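**Unholm Announces August Release of 40 Waterfront Residences at Brutotgate**

February 15, 2026 – Unholm, the developer of the Brutotgate residential site, today confirmed the terms of its second sales phase. The release consists of 40 two-bedroom units in the east building. Reservations open in August through Lendel, the appointed listing broker.
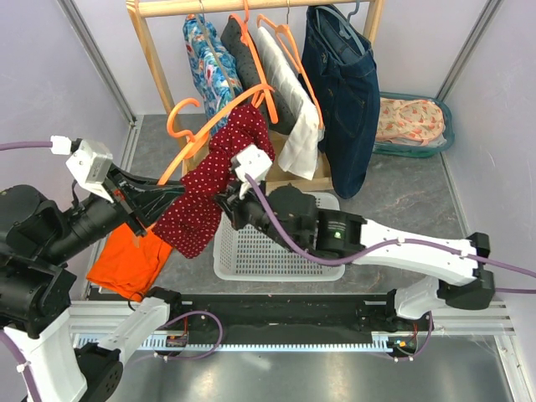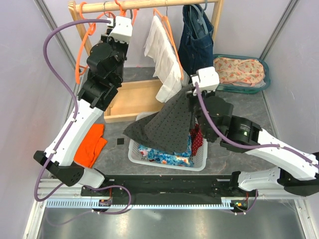 Each unit is sold with one deeded parking space and one storage locker. Balconies are included in the deed but excluded from the stated interior area. Boat slips are licensed separately and do not transfer with the unit unless the association approves the assignment in writing.

Monthly association dues are set at $390 per unit for the first year of occupancy. Dues cover building insurance, elevator service, exterior maintenance and water. Electricity and internet service are metered or billed to the owner.

The structural design was prepared by Wanigasekara, which also handled the first phase. The ground floor is reserved for parking and mechanical equipment, with all living areas on the levels above. Flood zone documents and the elevation certificate will be supplied with the purchase agreement.

A reservation requires a refundable deposit of $100 and a lender's preapproval letter or proof of funds. Buyers may hold no more than 2 reservations at a time. Reservations are processed in order of receipt – incomplete forms are returned and lose their place.

Floor plans, the draft declaration and the rental policy are available on request from the Lendel sales office. Prices will be published with the reservation form.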